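Wanted: part-time archivist (and general untangler) for the Eldale District Historical Society

14 shares | 6 comments

The Eldale District Historical Society has been keeping things since before most of its members were born. Keeping track of things is a more recent ambition, and we would like to pay someone to have it on our behalf.

The job is part-time, two days a week, for twelve months. One of those days has to be Thursday, when our reading room is open to the public and the public occasionally turns up. The other is up to you. We are in the old Dorkeck Street schoolhouse, which has a ramp, a kitchen, a bathroom with a heater of uncertain mood, and plenty of parking so long as the netball isn't on.

What we've got

There are 2356 items in the accession register. There are certainly more than that in the building. The register was begun in blue fountain pen by a person with lovely handwriting and was continued by several people without it. In the middle there is a stretch of entries that say only "as before". We have not worked out what was before.

The collection is mostly paper: letters, rate books, minutes, school rolls, land maps, dance programs, and the complete correspondence of a dispute over a boundary fence that ran for longer than the fence did. We also hold 78 glass negatives, a run of the local newspaper with the crossword filled in, and the Furkenach bequest.

The Furkenach bequest deserves its own paragraph. It came to us from the family who ran the general store, and they threw nothing away. It includes every invoice, every seed catalogue, and a set of diaries in which the weather is recorded daily and the births of four children are recorded as "busy". It has been partly sorted twice, by two people with different systems, and the join between the systems is somewhere in the letter M. Researchers ask for it constantly. We tell them it's being processed, and have done so for long enough that a few of them have stopped believing us.

What you'd be doing

Your first job would be to check the register against the shelves and write down what you find, including what you don't. After that comes the Furkenach material, which should be the bulk of the year. We want it described, boxed in proper archival boxes, labelled in pencil and listed in a form a stranger could search.

You would also:

- look after the reading room on Thursdays from 10 am to 4 pm, fetching and returning material
- answer written enquiries, most of which concern somebody's great-grandfather and whether he was really a captain (he generally wasn't, so be kind)
- train our helpers in handling, sleeving and the non-use of sticky tape
- pick which of the glass negatives should be scanned first, and get the quotes
- write a short plain report every three months for the people who fund us

You would not be asked to run the cake stall, judge the scarecrows or fix the printer. You may be asked about the printer. You are free to look blank.

Who we're after

You should have a qualification in archives, records or library work, or enough practical experience that the lack of one won't bother either of us. We'd want to see that you've listed a mixed collection before and reached the end of it. You need to be comfortable with old handwriting, spreadsheets and being interrupted.

You don't have to be local. Some previous applicants have gone to a lot of trouble to explain their connection to the district, and one produced a family tree. It was a very good tree and we've kept a copy, but it didn't help. What does help is a tidy mind and some patience with people who remember things differently from the document in front of them. You will meet a man who is certain the flood came up to the second step of the post office. You will have the photograph in your hand. It is up to you how that afternoon goes.

You'll need to be able to lift a full archive box from waist height, or be willing to ask someone else to. The top shelves are reached by a kick stool, and the mezzanine by a stair that everybody describes as fine. If either would be a problem, say so and we'll move the material. It has been moved for worse reasons.

A current driver's licence is useful, as donors sometimes like their donations collected. Mileage is paid. A working with children check is required before school visits begin in February, and we'll cover the fee.

Who you'd be working with

You would report to Beatrice Kaijage, our president, who was a hospital records manager and has views on filing that we've all found it simplest to adopt. Neville Tunstall keeps the keys and knows where most things were in the previous layout. Asnakech Tufa looks after oral history and has 972 index cards' worth of interview notes, in perfect order, which she would like to stay that way. Zixuan Qin does our website on Sunday nights and would be grateful for descriptions longer than "photo, men, horse".

You'd have a desk by the window, a new laptop and the only comfortable chair. There was some discussion about the chair. It's settled now.

Pay and conditions

The position is paid at the local government rate for a qualified archivist, with super and pro rata leave. We checked the rate, had a cup of tea, and then applied for a grant to meet it. The money for the full twelve months is in the bank. Whether there's a second year depends on another grant, and we won't pretend to know more than that.

Hours on your second day are flexible. We close for two weeks over the summer holidays and you'd be paid for the public holidays that fall on your days. The schoolhouse gets hot, and if it's too hot for the paper we send everyone home, people included. There's a modest training allowance, and we'll pay your membership of the professional body.

We would put you in touch with Joana Frade at the Mwakyusa Regional Library, who has done this kind of work for far larger collections and has agreed to be rung up. She has seen our mezzanine and is still speaking to us.

How to apply

Send us a letter of no more than two pages and a résumé of whatever length you can defend. In the letter, please tell us:

- about a collection you've put in order, how bad it was to begin with, and what you'd do differently
- how you'd go about the first month here
- which day you'd want besides Thursday

Please don't address selection criteria one at a time under headings. We haven't got any headings, and the last round read like forty tax returns.

Give us the names of two referees, at least one of whom has seen you work. We'll ring them only if we're interviewing you, and we'll tell you before we do.

Applications can be emailed through the contact page on our website, posted to the schoolhouse or pushed under the door. If you choose the door, push firmly; there's a draught strip. You'll get a reply either way. Beatrice feels strongly about that, having once waited five months to hear that she hadn't got a job she'd forgotten applying for.

Interviews will be held at the schoolhouse, or by video if you're a long way off. They take an hour. There'll be three of us on one side of the table, and you'll see the questions the day before. There is also a small practical exercise: you'll be given a folder of unsorted papers and half an hour, and asked what you'd do with it. There isn't a right answer. There have been wrong ones, chiefly involving a hole punch.

If you'd like to look around first, come by any Thursday and ask for Neville. He'll show you the strongroom, the mezzanine and the fence correspondence, in that order, and you can leave after any of them without it counting against you. Bring a jumper in the cooler months. The strongroom is the one part of the building where the climate control works, and it works very well.

Questions about pay or hours should go to Beatrice. Questions about the collection can go to Asnakech, who will answer them properly, so allow a few days. The position stays open until we've found the right person, and we'll take the ad down when that happens.

6 comments | Share this listing
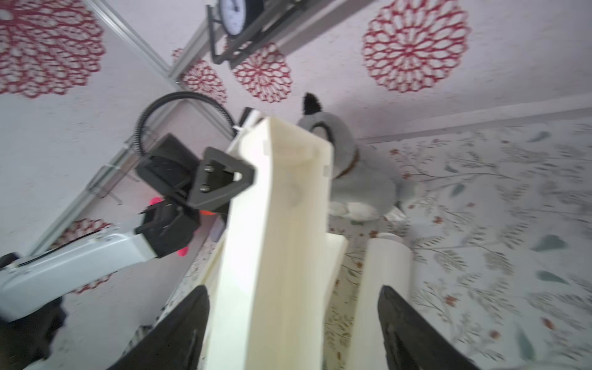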